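Grelau is a home-built robot arm for putting away dishes. It was designed in a kitchen in Evesberg and assembled at the Drirnby shared workshop, where most of its metal parts were cut. The name covers both the arm and the software that drives it, an earlier version of which was called Pant.

Background

Pant was a fixed arm bolted to a workbench. It could lift a single plate from a rack but failed on nested dishes, as it had no way of choosing how many rims to close on. Work on Grelau began in August with the same base plate and a new upper arm, 38 cm long from shoulder to elbow. The motors and power supply were kept.

Motion recording

The arm is not programmed move by move. Its motions are learned from recordings made by a person working with hand-held grippers at a kitchen counter. The dishes are of mixed kinds, stacked inside one another or stood on edge, and a towel is spread under them. The set in use holds 3,128 short recordings. Those in which a dish slipped are kept and labeled – the software uses them to learn which grips to avoid.
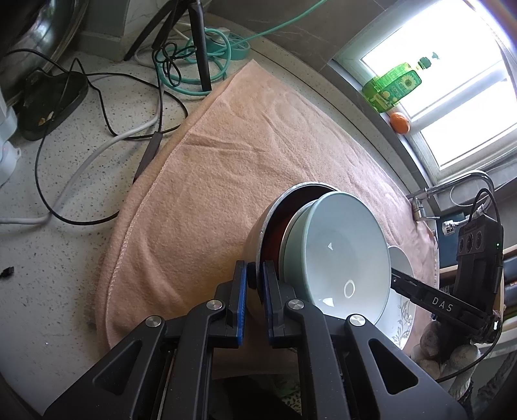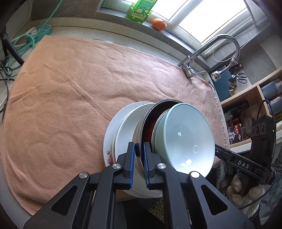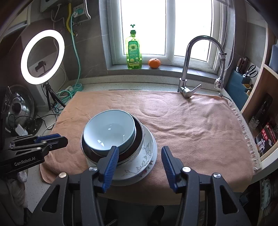 Hand-held grippers and stacked dishes on a towel-covered kitchen counter.

Glazed bowls caused trouble in the early training runs. Bright reflections from the window were read as edges, and the arm closed its jaws too soon. Later recordings were made at different times of day, and the fault became less common.

Construction

The shoulder and elbow joints are belt driven. The wrist is a bought part. Links are aluminum tube with printed end caps, and the end caps have been redrawn twice after cracking at the screw holes. Cables run outside the tube on the current version, held with hook-and-loop straps. A stop button is wired into the motor supply.

Testing

Bench tests at Drirnby are run in sets of 100 lifts. In the most recent set, finished on 19th September, the arm handled single plates well and nested bowls less well. Stacks that mix metal and ceramic remain the hardest case. Version 2 of the wrist mount is being drawn.

See also: Pant (robot arm); Drirnby shared workshop

Comments

beltandpulley: What tooth pitch are the elbow belts? Mine skip when the arm is stretched all the way out.

oakbench: The article should say which end caps cracked. I think it was only the elbow ones.

rimgrip: Is there a parts list anywhere? The Pant page had one but the link is dead.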